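Chapter 8
Soft Furnishings: Cushions, Pillows and Covers

Pick up the nearest cushion and give it a squeeze. You're holding a small piece of engineering! Someone chose the cloth, worked out how the seams would take the strain, decided how much filling to put in and settled on what to do with the edges. By the end of this chapter you'll be able to read all of that from the outside, and you'll have drafted a pattern for one of your own.

Upholstery and loose furnishings do different jobs. Upholstery cloth is fixed to a seat, so it has to put up with years of rubbing, and it's often woven from mixed yarns that give it a flecked, heathered colour (very handy for hiding crumbs and lint). A loose pillow gets hugged, thrown, sat on and shoved under things, so its cover needs to come off, go through the wash and go back on without a fight.

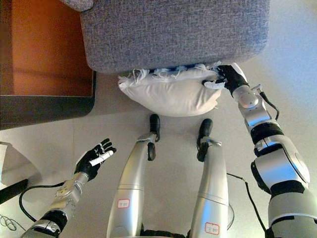
Figure 8.1 A plump white pillow with a fringed edge, partly wedged under a grey upholstered seat. Compare the heathered weave of the seat with the soft, slightly wrinkled cover.

Look closely at the edges in Figure 8.1. Fringe and loose threads catch the eye first, and they're also where a pillow gets snagged. In Section 8.3 we'll sew three kinds of edge (plain, piped and fringed) and tug on each one to see how it holds up. Corners get their own section too, because a pointed corner is trickier to fill than you'd think.

Before you start, gather your sample cloths from Chapter 7, a tape measure and the Stitport workbook, open at the page headed "Cushions at home". Choose one cushion you know well and note:

the colour and feel of its cover
how the cover opens, if it does
the finish along each edge
where it has started to wear

Keep your notes. We'll come back to them in Chapter 9, when you choose a filling.

Key words: weave, heathered, seam allowance, piping, fringe, filling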